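Two Days at Dovbridge

Fog till almost ten. Then the first bikes out on cold tires and everybody by the fence leaning forward at once.

Dovbridge is a club track, short and bumpy, with a hill in the middle that hides half the lap from you. No grandstand. You bring a chair or you stand in the grass. The vintage class had 22 entries this year and most of them ran, which for old two-strokes is a pretty good weekend.

I went for Hildegard Kasten. She has raced the same 1970s twin since she bought it as a box of parts, and she rides it like she's mad at it. Late on the brakes into the bottom turn, back wheel hopping, then very tidy on the way out. Fourth in the first heat. Second in the next one after the leader ran wide over the hill and went for a ride through the clover.

"I had him anyway," she said. Helmet still on. Hard to tell if she was smiling.

The paddock

Half the fun. Vans with the doors open, stoves going, someone filing a brake lever on a tailgate. You can walk right up and ask people stuff and they'll tell you, at length. I got a full history of the Presimora carburetor from a guy who only wanted to borrow my pen. Never got the pen back.

Isamu Furukawa had the loudest pit by far. His Imai single makes a noise like somebody beating a shed, and he warms it up for ages becuase it seizes if he doesn't. It seized anyway, Sunday morning – sorry, the second morning, I lost track – and he had the barrel off before the tow truck was back at the gate. New piston in by lunch. He finished that afternoon, dead last, waving at people.

The piston cost him 800 dollars by the time it got here from overseas. He told me that twice.
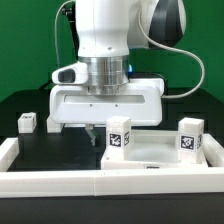

Where to stand

Skip the start line. They all go by in a lump and it's over. The bank above the second turn is better, you see them come over the hill light on the front end and have to pick a line right in front of you. Passing happens here or it doesn't happen.

The far hairpin is good too but its a long walk and there's no shade. Take water. Parking is 4 dollars in the lower field, cash, and the lower field gets soft after rain.

Food is one truck. Sausages, fries, coffee that was fine. The Vesatus tent had free earplugs in a bucket by the flap. Take two pairs, you will drop one.

Next meeting is in February if the drainage gets done. Kasten says she'll be there, with new fork seals. Furukawa is looking for a spare barrel, so if you have one sitting in the garage, he's the blue van closest to the gate.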